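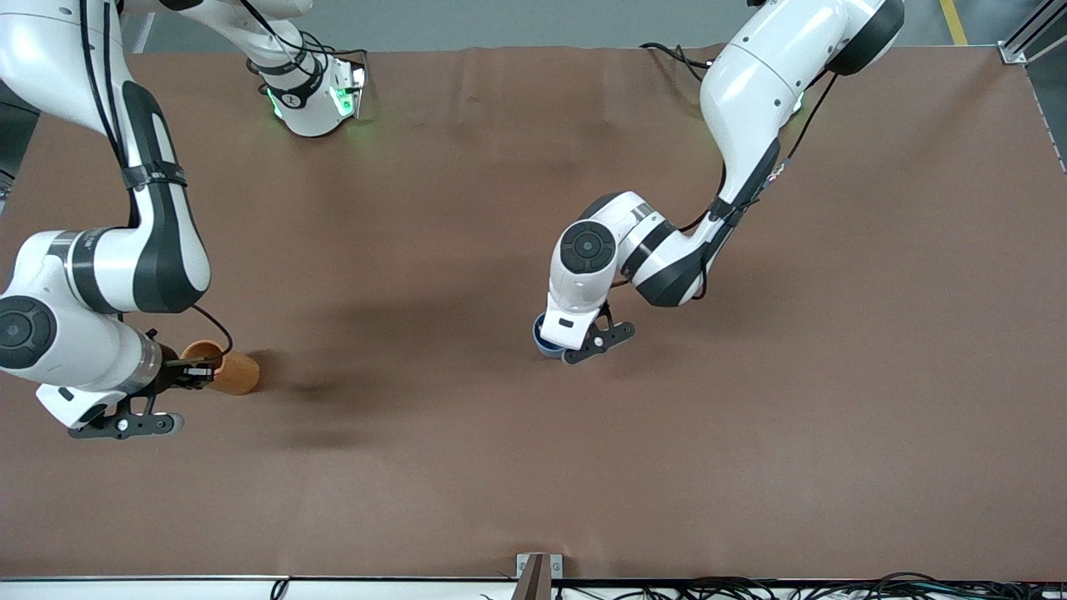
Nouhaila Slaoui told the council that her water bill had doubled since October and that she had yet to get a letter explaining why. Her complaint was one of 261 sent to the town of Redgate over the new rates, which went before council members again last night.

The rates apply to homes and small businesses served by the Rengifo pumping station. Under the old system, every household paid the same base fee. Under the new one, customers who use more than 1000 cubic feet in a billing period move into a higher price band, and the whole bill is charged at that price.

Slaoui said she had no objection to paying for what she used. Her trouble was with the meter readings, she said, which had been estimated for two periods in a row and then corrected all at once, pushing her over the limit.

The utilities office said 199 of the complaints involved estimated readings. Staff could not reach a number of meters on Ostelach Road during the sewer work there, and the billing system filled in the gaps using the previous year's use. The office said customers who were moved into the higher band by a late correction can ask to have the amount spread over the periods it covers.

Council members voted to waive late fees on disputed bills until the review is finished. A motion to go back to the flat fee failed after a short debate.

The review is expected to take four weeks. Forms are available at the town hall front desk and at the Pidura branch library, and customers should bring a copy of the bill in question. Bills that have already been paid can be reviewed too, with any refund given as a credit on the account.

Posted 02/02/2023
Filed under: Local News, Town Hall, Utilities
4 comments | Share

Related stories
Ostelach Road sewer work enters second stage
Pidura library extends evening hours
How to read your water meter
Redgate council sets budget hearing dates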